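Gray primer drying patchy on a tabletop, sand it or leave it?
Posted by Manon Paquette, 28/08/2022

I'm repainting an old dining table for my daughter's apartment in Clillside. I stripped it in June and finally put on the first coat of water-based primer. Under the kitchen light it looks uneven, with bands running across it, but when I put my hand on it I can't feel any ridges. The top coat is a satin white. Do I need to sand the whole thing back, or can I go straight to a second coat? I used a foam roller and the garage gets pretty warm in the afternoon.

Gerardo Cabrera
Don't sand it back. If you can't feel it, the top coat will cover it. Scuff it lightly with 220 grit, wipe the dust off with a damp cloth and let that dry before you roll again.

The light matters more than people think. A lamp overhead will put soft shading on any flat matte gray, and it's easy to take a shadow for a bad patch. Move the lamp down low and to one side and look along the surface. Real ridges show up right away. 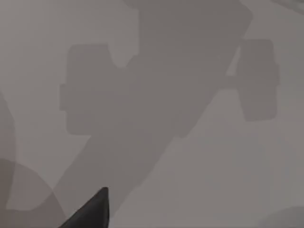 Matte gray with a soft shadow over it, seen from above.

As for the heat, paint early in the morning. Water-based primer dries fast in a warm garage and the roller starts to drag – that's where most lap marks come from. Keep a wet edge and do the full length of the table in each pass.

Harvey Robichaud
I always use oil primer on tables. Never had a problem.

Asuka Higuchi
Agree with Gerardo on the scuff sanding. One more thing to check is whether all the stripper came off. If any is left, the primer can stay soft in spots. Press a fingernail into it somewhere near the edge. If it dents after a couple of days, you'll have to take that part off and clean the wood again. If it's hard, go ahead with the second coat. Two thin coats of the satin on top of that, and give it a few weeks before you put anything heavy on it.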